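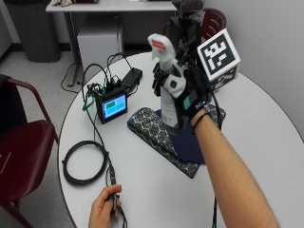
Glove notes, August, spray bottle set

Target is 200 grasps of the bottle before the cloth gets changed. At 13:00 we had 30, and my right hand was already filing complaints. Clicker in the left hand, bottle in the right: press, grip, hold, let go, press. Years of schooling for this.

Jong-dae wants the bottle kept upright on the navy pad for the first block, then moved off it onto the patterned cloth. Fine. The learner should see both, or it will decide that bottles only live on pads. (The Pranona batch taught us that one, with mugs.)

Take 1207 is junk – I pressed twice and cut it off mid-grip. Marked bad, not deleted. Nimal, please stop deleting the bad ones, the Endurel script numbers by file and sulks over gaps.

Wristband: one notch looser than last time. Tight gave cleaner finger readings and a numb thumb.

Still to do
Trigger pulls, not just grips. Ask Jong-dae whether the bottle should be full for those. I vote water.
Left-handed set. Nimal has kindly been chosen for this and will find out when he reads it.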